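Häufige Fragen zur Hausordnung Robotik
Prüfzentrum Govholm, Bereich Tischmanipulation

Für wen gilt die Hausordnung?
Sie gilt für alle Beschäftigten, Gäste und Studierenden, die im Prüfzentrum Govholm an Tischarbeitsplätzen mit Roboterarmen arbeiten. Mitarbeitende der Firmen Zeltik und Woker unterliegen ihr ebenfalls, auch wenn sie eigene Geräte mitbringen. Die betrieblichen Regelungen des Entsenders bleiben unberührt; im Zweifel ist die strengere Vorgabe anzuwenden.

Welche Gegenstände dürfen gegriffen werden?
Zugelassen sind Gegenstände aus der Objektliste des jeweiligen Versuchsplans. Handwerkzeuge sind bis zu einer Masse von 400 Gramm ohne gesonderte Freigabe zulässig. Klingen, Stechwerkzeuge und Glas bedürfen der schriftlichen Zustimmung der Bereichsleitung.
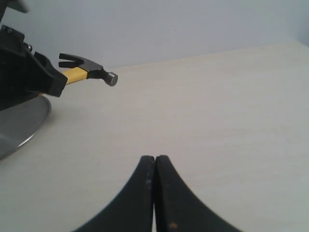 Die Zustimmung ist vor Beginn des Versuchs einzuholen und am Arbeitsplatz auszuhängen. Eine nachträgliche Genehmigung ist ausgeschlossen.

Wie nah darf ich an den Arbeitsplatz herantreten?
Solange die Antriebe freigegeben sind, ist der Bereich über der Tischplatte für Hände und Arme gesperrt. Objekte werden nur bei abgeschalteten Antrieben umgelegt. Lange Haare sind zusammenzubinden, Umhängebänder abzulegen.

Was ist bei der Kabelführung zu beachten?
Leitungen am Arm müssen den vollen Bewegungsbereich zulassen und dürfen sich nicht um Gelenke legen. Sie sind vor jeder Schicht einer Sichtprüfung zu unterziehen. Beschädigte Leitungen werden ausgetauscht; eine Reparatur mit Isolierband ist unzulässig.
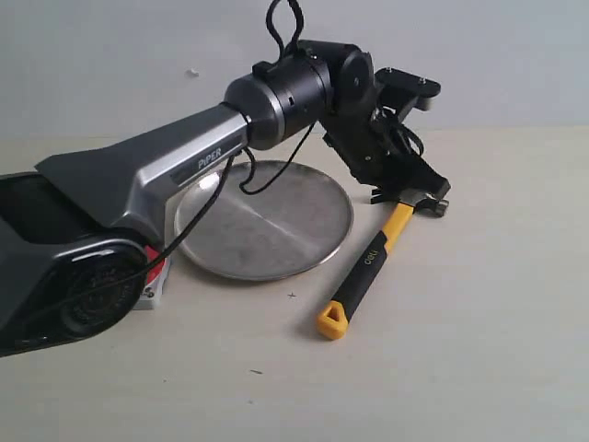 Roboterarm mit Greifer über einem Hammer, daneben eine runde Edelstahlschale.

Wie ist die Ausgangslage der Objekte zu dokumentieren?
Vor jeder Versuchsreihe ist ein Protokollblatt nach Formular 27 anzulegen.

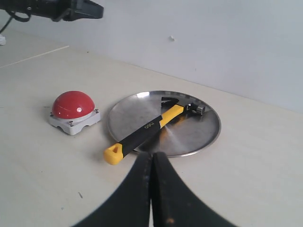
Das Protokollblatt muss die Ausgangslage so beschreiben, dass eine andere Person sie ohne Rückfrage herstellen kann. Anzugeben sind die Objekte, ihre Lage zueinander und ihre Ausrichtung. Die Angabe „Hammer auf Schale“ genügt nicht; korrekt wäre etwa: „Hammer schräg auf der runden Schale, Griffende über den Rand hinausragend, roter Taster links der Schale“. Abweichungen während der Reihe sind mit Uhrzeit nachzutragen.

Wer darf die Antriebe freigeben?
Ausschließlich Personen mit gültiger Unterweisung. Die Unterweisung wird jährlich im November wiederholt und dauert 4 Stunden. Gäste dürfen Antriebe nur in Anwesenheit einer unterwiesenen Person freigeben.
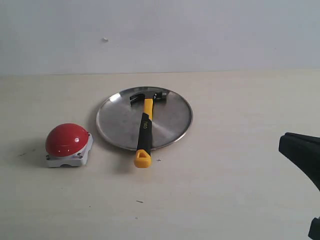
Für Arbeitsplätze mit zwei Armen ist zusätzlich das Modul „Gemeinsamer Arbeitsraum“ nachzuweisen.

Was ist nach einer Kollision zu tun?
Die Antriebe sind abzuschalten, der Arbeitsplatz ist zu sperren und der Vorfall im Störungsbuch einzutragen. Dies gilt auch bei Berührungen ohne erkennbaren Schaden. Die Wiederfreigabe erfolgt durch die Bereichsleitung.

An wen wende ich mich bei Fragen?
Ansprechpartnerin ist Margaux Guérin, Raum 230. Anfragen zu Geräten aus dem Projekt Deschamps sind an die dortige Projektleitung zu richten.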